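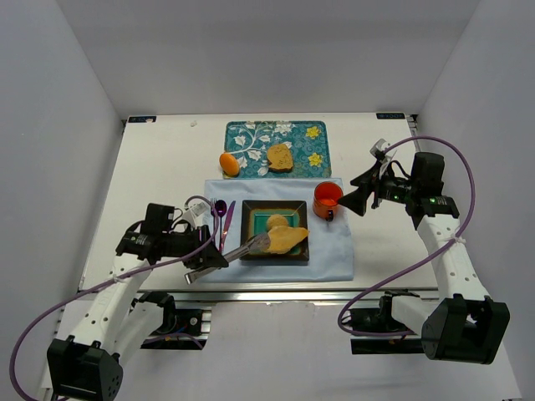

Drimow Group Audio Receiver for Guided Visits

Search products
Enter keyword or part number
Go

The Drimow is a one-way radio receiver for walking tours, pilgrim groups and visits to churches, shrines and historic sites where a guide has to be heard without raising his or her voice. It is worn on a neck cord and works with the Puvik guide transmitter, sold separately.

Operation

The guide speaks into a lapel microphone at normal volume. Each visitor hears the guide through a single ear hook, which leaves the other ear free for traffic and site announcements. The receiver has one dial for power and volume and one recessed button for channel selection. The channel can be locked before the units are handed out.

One transmitter serves any number of receivers on the same channel. Up to 4 groups can work side by side in one building without interference, provided each guide uses a different channel. Range is reduced by thick masonry, crypts and metal screens. In such spaces the group should stay within sight of the guide.

Power

The receiver uses a sealed rechargeable cell rated for 500 charge cycles. Charging is by contact pins in the Gallardo carry case, which also stores the ear hooks. The case must be left open during charging. Units should be charged fully before first use and again after any storage period longer than a month.

Hygiene

Ear hooks can be wiped with an alcohol-free cloth. Foam covers are single-use and are supplied in bags of 2,000. Do not immerse the receiver or place it in a steam cabinet.

Use in places of worship

Many sites ask tour groups to use audio receivers during opening hours, and a few require the guide to register the channel at the entrance. Rules differ between sites and may change during feast days. Check with the site office when booking. The status light can be switched off for services and evening visits by holding the channel button while turning the unit on.

Supplied with each receiver

Neck cord
Ear hook, left or right
Two foam covers
Quick start card

The charging case, transmitter and lapel microphone are ordered separately. Rental sets are available to tour operators from February. For group orders and channel planning, contact Sorin Petkov in the sales office.

Related items

Puvik Guide Transmitter
Gallardo Charging and Carry Case
Lapel Microphone with Windscreen
Foam Covers, Bag of 2,000
Replacement Neck Cord

Contact us | Copyright Drimow. All rights reserved. | Back to top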